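Moker Bench Cell - Demonstration Visits

The Moker is a bench-mounted robot cell for light handling work, supplied by Komton and shown by appointment at the Purkudow site. Visits are open to schools, laboratories and manufacturers considering a first installation.

Demonstrations are held each Tuesday at 9 a.m. and are led by Güven Dağdelen of the applications team. Groups are limited to 15 persons. The session includes 25 minutes at the bench, followed by a discussion of site requirements. Visitors are welcome to submit their own small parts in advance - please state size and weight when booking.

Bench Session

The gripper is shown working with everyday objects set out together, among them a Rubik's cube and a small silver digital scale. Painted backdrops are used behind the bench, as many customer sites do not offer a plain background.
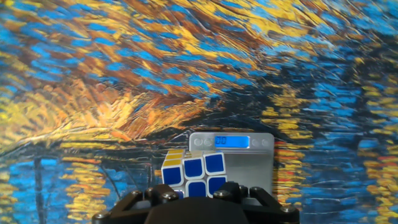

Ordering and Options

The cell is available with the Erdem base, 1800 mm wide, or as a tabletop unit without base. Quotations are issued after the visit. Requests for July should be made through the Purkudow office.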